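Can a robot clear off a desk yet?

Posted by Greer Buchanan, 16 August 2018

I run the front counter at a small upholstery shop, and at closing time there's always a pile of cards, tins, little boxes and file trays to deal with. I would LOVE to hand that over to a machine. Are any of them up to it, or am I dreaming? Budget is small, but I'm patient!

2 answers

Murdo Cairns

You're dreaming a little, but it's a great time to be dreaming! I've been tinkering with arms on my bench since July and I'm hooked. Big solid things are the easy part. Flat things are hard, because a gripper can't get its fingers under a card lying on a smooth top. Two arms help a lot. One takes the left side, the other presses from the right, and the card is held between them. 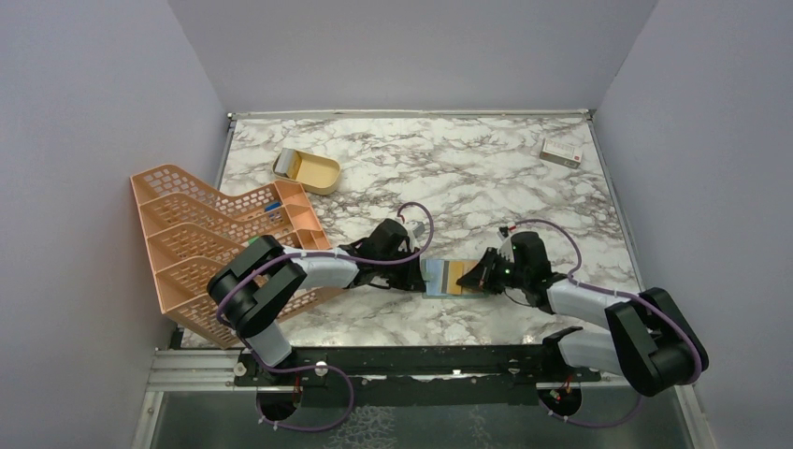 Working from both sides like that is my favorite thing to watch. File trays are another story (all those compartments, and small stuff hiding down inside them), and a sorter lying on its side is a different puzzle from one standing up. Same with a tin when the lid is peeled back. I ran 84 tries at picking up a loyalty card with my own single arm and got 77 drops. I still cheered for every one of the others!

My advice for your counter:

- Start with one job, like boxes into a bin.
- Use the same bin in the same spot every night.
- Leave the cards for yourself for now.

Venby

no. my cousin spent 300 bucks on a kit arm and it can push a mug. get a drawer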